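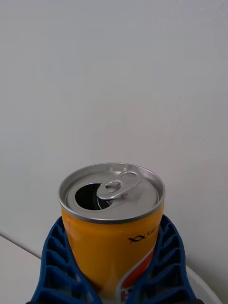
**Birkonel opens its Kendedley test hall to visitors, shows gripping of opened beverage cans**

KENDEDLEY, 20 February 2024 — Birkonel, a maker of compliant grippers for light handling work, held an open day at its Kendedley test hall this week. The program covered the handling of thin-walled containers, with opened aluminum beverage cans as the main test object. 87 visitors attended, most of them from packaging recovery, catering equipment and contract automation.

The demonstration used the company's Grukus gripper, a two-finger unit with flexible lattice fingers. Each finger is a single molded part made up of open cells separated by ribs. When the finger meets a curved surface, the cells deform and the contact face follows the shape of the object. The fingers carry no sensors and have no joints of their own. One drive in the gripper base moves both of them.

"A sealed can is an easy part to pick up, and we don't spend much time on it," said Benedetta Marino, head of application engineering at Birkonel. "Once the can has been opened, the internal pressure is gone and the side wall gives way under a load it would have carried before. The force window gets narrow. You need enough grip to lift the can and not so much that the wall buckles."

**Test sequence**

Cans were placed upright on a white table by a member of staff. The arm approached from above and to the side, with the camera mounted at the wrist so that the lid and both fingertips stayed in view during the final part of the move. The fingers closed on the body below the lid, and the arm lifted the can, carried it to a second position and set it down upright. The sequence was then repeated with the can offset from its nominal position.

The wrist camera supplies the only image used by the controller. Software estimates the outline of the lid, takes its center as the target and checks whether the drinking opening is present. If the can is classified as opened, the controller selects the lower of two closing force settings and limits the tilt of the wrist during transport. Reflections from the lid rim and the pull tab were named by the company as the main source of error in the outline estimate. Diffuse overhead lighting is used in the test hall for this reason, and Birkonel recommends the same for customer installations.

Visitors were able to move the cans between runs and to choose the opened or the sealed state. The arm was stopped and the safety gate unlocked each time. Cans with different printed designs were used during the day. Printing on the body isn't evaluated by the software, so no change to the settings was made between designs.

**Results from preparatory testing**

Ahead of the open day, Birkonel completed a run of 2,000 grasps on opened cans. In 346 of these, the can was deliberately placed off center between the fingers. The company will publish the full results in July, including the failed grasps and the conditions under which they occurred. Until then, it isn't releasing a success rate.

"We were asked for one percentage several times during the day," said Vichien Wannasri, who runs the test program. "I would prefer to release it together with the fill levels and the offsets. A half-full can and an empty one behave differently when the arm slows down, and a single figure hides that."

Finger wear was inspected after every 50 grasps. The inspection covers the ribs nearest the tip, where the bending is greatest, and the contact face. Wear data will be part of the July report.

**Technical session**

An afternoon session dealt with integration. Pornthip Nakpan, controls engineer, presented the interface between the gripper and the arm controller and went through the calibration of the wrist camera step by step. Calibration is needed after first installation and after any change of fingers. The procedure uses a printed target fixed to the table and can be carried out by maintenance staff.

Questions from visitors were mainly on cleaning. The open cells of the fingers can collect residue when liquid is spilled, and several attendees from catering equipment firms asked about a closed variant. Birkonel confirmed that a version with a thin outer sleeve is under test. The sleeve makes the finger stiffer, and the closing force settings have to be determined again. No release date has been set.

A second group of questions concerned cans that are already dented. The present software assumes a round lid outline and rejects cans where the rim is visibly bent. These remain on the table and are reported to the operator. Handling of crushed cans is outside the scope of the current project.

**Partners**

The lid detection software was developed together with Org, which also provided the controller used in the demonstration. Reginald Sorensen, project manager at Org, attended and answered questions on licensing. The software will be offered with the gripper and as a separate package for arms that already have a wrist camera.

**Further visits**

Birkonel will continue to receive visitors at the test hall by appointment. Companies may bring their own containers for a trial session, provided that dimensions and fill levels are submitted in advance. Glass containers can't be accepted at present.

**Press contact**

Yupin Panyasiri
Communications, Birkonel
Kendedley test hall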